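# desk-clearing notes

4 min read

Data card for the desk-clearing set, compiled at Prusham and issued 16 October 2020. The set covers one activity: putting things on a desk, covering them, and taking them off again.

## Contents

The release holds 1881 images in 37 folders, one folder per session. File order inside a folder is alphabetical and carries no timing information. Session notes are in notes.txt; four folders have none.

## Desk

Light wood top, horizontal grain, rounded corner. The cable hole is round and has a gray metal rim. It is the reference point for all placement notes, so "near" and "far" are measured from the hole and never from the desk edge.

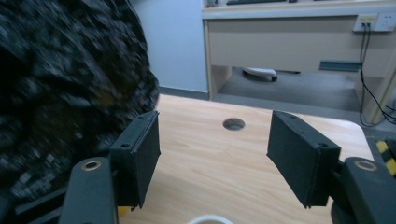 ## Objects

- Tableware: cups and bowls, white. Labeled "cup_or_bowl" where only the rim shows.
- Boxy object, cream, on yellow rounded feet. A white egg-shaped ball is labeled separately.
- Bag: black plastic. Labeled "cover" when it lies over another object and "bag" otherwise.

A covered object keeps its own label as long as any part of it is visible. Creases and highlights on the bag are not annotated.

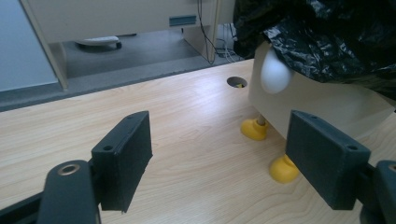
Mpho Mahlangu asked that "cover" be split into full and partial, as the Dendberg labels already do. The split is planned for December. Until then, filter on the visible-area column, where 55 is the cutoff in percent.

## Bare desk

Bare stretches of desk are labeled "clear". Glare on the finish does not change the label. The hole is not an object, and a surface that shows only the hole still counts as clear.
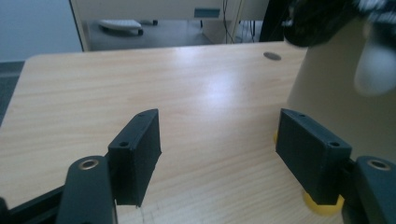 One user of the Hadex loader wrote that clear surfaces were being dropped on import, and that setting keep_empty to true restored them. The default is false.

## Known issues

Motion blur is present and unlabeled. Color values are uncorrected.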